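Speaker notes: Looking after small parts on a shared bench
Jiahui Tang
Rirkstead tool library, evening talk, 7:00 start

Slide 1. Title

Say hello, thank the library for the room. Fire exit is at the back. Talk runs 39 minutes if I don't get stuck on the label slide. Questions at the end, but people can stop me if they can't hear.

Slide 2. Where this comes from

I ran the parts store at Drurnis for 6 years. Drurnis repaired sewing machines and small pumps. When I started, the store had 505 kinds of part and no list. The screws were in coffee cans. If you needed a certain bushing you asked Zhenhua, and if Zhenhua was at lunch you waited.

Zhenhua Tang is my uncle. He is fine with me telling this story. He kept all of it in his head for years and it worked until he had his knee done and was out for most of October.

Slide 3. What a missing part costs

Ask the room: how long did you spend looking for something last time you fixed anything at home? Take two or three answers, then move on.

At Drurnis we wrote it down for a month on a sheet by the door. Most searches were short. The long ones were for parts we owned and had put away in the wrong place. People then ordered a second one, and the first turned up later.

Slide 4. Sorting by job or by type

Two ways to do it. By type means all springs together, all pins together. By job means everything for one machine in one box.

By type is better for a store that many people use. By job is better for a bench where one person has a repair open. We did both. The store was by type. When a repair started, the parts moved to a tray and stayed with the machine until it left.

Mention the mistake: we tried to run the whole store by job for a while. The same washer ended up in 22 boxes and we ran out of it in most of them. 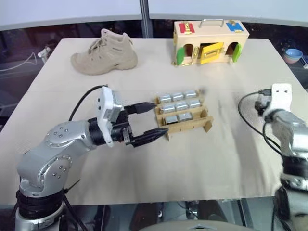 Slide 5. Trays

A tray needs low sides, so you can get your fingers in. It needs to sit flat. Deep bins are good for storage and bad for work, because you end up digging.

Anything round needs something to stop it rolling. Rows or dividers do this, and so does a folded towel. I used a towel for the whole first year. Wash it now and then, the grit gets into bearings.

Lay parts out in the order they come off the machine, left to right. Go back right to left. If you get called away, put a card at the spot where you stopped.

Slide 6. Labels

Slow down here. This is where people take notes.

Write the name people say out loud. Our catalog called one part a "retaining member, lower." Everyone at the bench called it the clip. I labeled it with the catalog name and had to tell every new person where the clips were.

Put the size on the label and on the lid. Lids get swapped.

Date goes on rubber parts only. Seals and belts get old on the shelf. Steel pins don't need a date.

We had a label printer, an Elix. It was good, but when the tape ran out people stopped labeling. I moved us to masking tape and a marker and we kept up with it better. Pass the roll around if there's time.

Slide 7. Counting

You don't need to count everything. Pick the parts that would stop a job and count those. For the rest, use two bags. When the first bag is empty, open the second and put the empty one in the order box.

Someone usually asks about software. We had a program called Fan. It did what it was supposed to do, but it needed one person to enter things every evening, and that was me. For a home bench, a notebook is enough.

Slide 8. Putting things back

Give returns their own box. Tired people at the end of a shift should not be deciding where a spring goes. Put it in the returns box and one person sorts it in the morning.

Empty the box daily. Ours once went two weeks and we were back to coffee cans.

Slide 9. Try this at home

One drawer. Tip it out, throw away what you can't name, put the rest in jars with the names on. Should take an evening.

Leave this slide up during questions. Handouts are on the chair by the door. Room has to be clear by 8:30.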